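Magazine > Features > Work and Craft

The Ribbon Weavers of Sulska

In the valley of Sulska there is a street where, if you walk in the morning with the windows open, you can hear four different rhythms coming from four different houses. My aunt used to say that she could tell who was ill by which window was silent. The people who live in this street make ribbon. They make narrow ribbon for hats and for medals, wider ribbon for church cloths, and a very stiff kind for the edges of mattresses, which pays the best and which all of them find boring.

I grew up 40 kilometers from here, on the other side of the hill, and I did not know as a child that ribbon was made by anyone. I thought it came from the shop. I returned last year to write about the mill in Urnberg, which was closing, and a man at the gate told me that the mill was the wrong story. The right story, according to him, was the people who bought its old looms for the price of the iron.

Cor Hendriks was one of the first. He came from the Netherlands to repair pumps, he married here, and he bought two looms because his garage was empty. He did not know how to weave. For the first winter he only took the machines apart and put them together again, and he made drawings of each part on the back of calendar pages. He still has these drawings in a cookie tin and he showed them to me with more pride than he showed me the ribbon.

"A loom is a patient machine," he said. "It will wait for you until you understand it. But it will not forgive you the tension."

Tension is the word that I heard most in Sulska. If the warp is too loose, the edge of the ribbon becomes wavy, and the buyer sends it back. If it is too tight, a thread breaks, and one broken thread among 300 is difficult to find when the light is poor. The older weavers do not look for it. They put the flat of the hand on the warp and move it slowly from left to right until they feel the place. 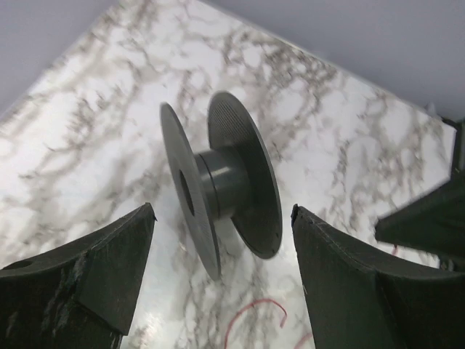 Sulska, December

I came back in winter, when the orders for the hat makers are finished and the weavers have more time to talk. There was snow on the road and the bus stopped at the lower bridge, so I walked the rest.

Conceição Leitão had her stove on and her loom covered with a blanket. She weaves only black ribbon. It began with one order for a funeral house, and after this she saw that the others in the street did not like to work in black, which is hard for the eyes. Now they pass all such orders to her. She works near the window from nine until the sun goes behind the church, and then she stops, also when the order is late. She is 71 and she told me that her eyes have to last longer than her customers.

She has had seven apprentices. Two of them still weave. One drives the school bus and comes in on free afternoons to wind for her, because he likes the sound.

Winding is the work that visitors forget. The thread arrives from the dyer in big soft hanks, and it must be put on spools before it can go anywhere near a loom. In the old days children did it after school. A badly wound spool gives thread in small jumps, and each jump can be seen later in the ribbon as a thin line across. When the winding is good, there is nothing to see at all, and this is perhaps why it was never paid well.

The question in every house is who will continue. Wenceslao Salinas, who is 29, rents the upper floor of the former bakery and has three looms there, all of them older than his father. He sells to a bookbinder, to two makers of folk costumes and to one company that decorates hotel curtains. He says he can live from it if the roof does not leak. In the autumn it leaked. The repair took what he had saved for a fourth loom, and he spoke about this without anger, but he came back to it several times.

What he needs most is the reeds, the steel combs that keep the warp threads apart. The last workshop in the region that made them closed long ago. He has found a man who can straighten the old ones, tooth by tooth, with a pair of pliers and a lamp. A wide reed takes him a whole week. After him, Salinas does not know.

I stayed until the evening bus. Walking down I passed the house of Hendriks and the loom was going, with the light on in the garage and the door a little open for the heat to go out. I did not knock. He had told me that he was behind with a mattress order.

Comments (3)

Gunhild Sveinbjörnsson
My grandmother wound spools for a ribbon mill when she was nine years old. She hated it all her life and still she would stop at every fabric counter to look at the edges. Thank you for this article.

Eskil Sandberg
Does anyone know if Mr. Salinas sells in small lengths? I restore accordions and need a narrow cotton ribbon for the bellows, any dark color.

Cor Hendriks
Nice text. One correction: it was three looms, I bought the third one the same day but my wife did not know yet.

Contact the editors | © Hoklow Magazine | Back to top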